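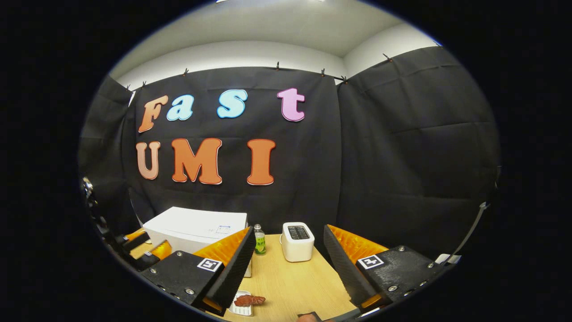
Black curtains clipped up on three sides, white wall above.

Tuesday, April 9, 2019

Print check, Forsyth reel 3. Scanned overnight, graded by Evander Ogilvie, first look this morning with Consolacion Padilla. Running time comes out at 132 minutes against the 3 reels listed on the Fukell inventory sheet. That does not add up, so one can is either mislabeled or holds two parts spliced together. Chantal Gosselin to check the edge codes before anyone touches the grade again.

Picture: blacks in the ferry sequence sit too high. Evander lifted them to save the coat detail, but the whole passage now goes gray and the cut to the kitchen argument loses its force. I would take the shadows back down and let the coat go. The director lit it dark on purpose – the earlier reels are consistent on this.

Sound: hum at 60 Hz through most of the reel, plus a weaker harmonic. Notch filter removes it but thins the lead's voice. Tried a narrower notch, better. Left both versions on the Kameo drive under today's folder.

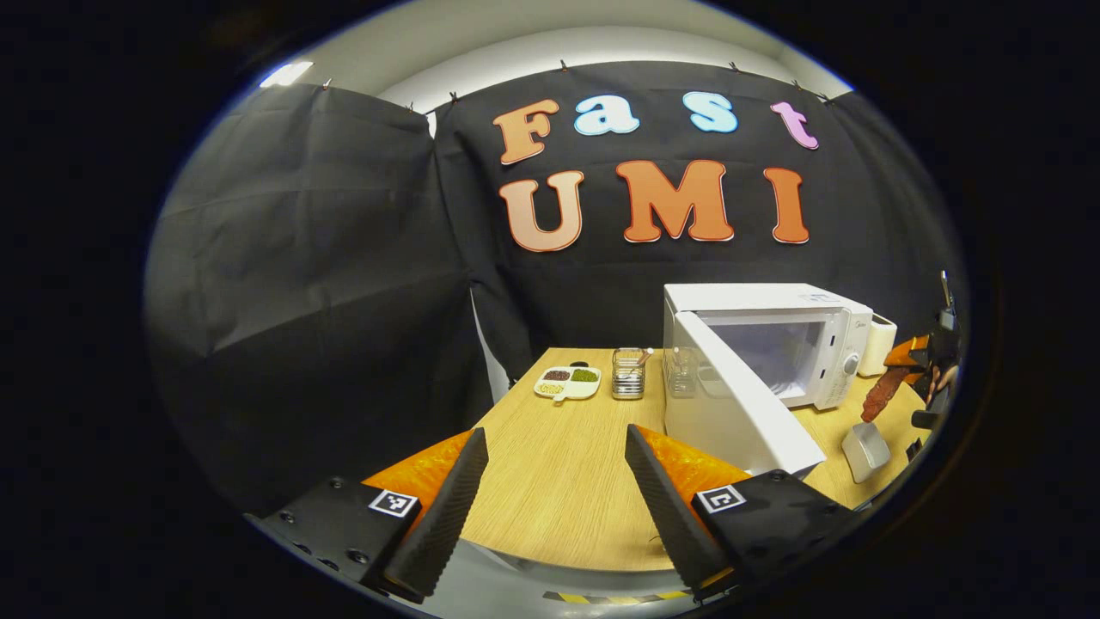 Subtitles are a separate problem. The file Rory Haldane sent was timed to the Cevomow transfer, and by the courtroom speech it runs more than 20 frames late. A fixed offset will not do it. The drift grows through the reel, so my guess is a frame rate conversion. Two lines in the courtroom speech are also mistranslated: the son says he will not sell the boat, and the subtitle has him agreeing to sell it. Anyone seeing the film that way would find the ending baffling.

Open:
Edge codes, all cans (Chantal)
Regrade ferry sequence, shadows down (Evander)
Retime subtitles from the script – ask Rutilio Esquivel for the dialogue list
Compare reel 1 sound for the same hum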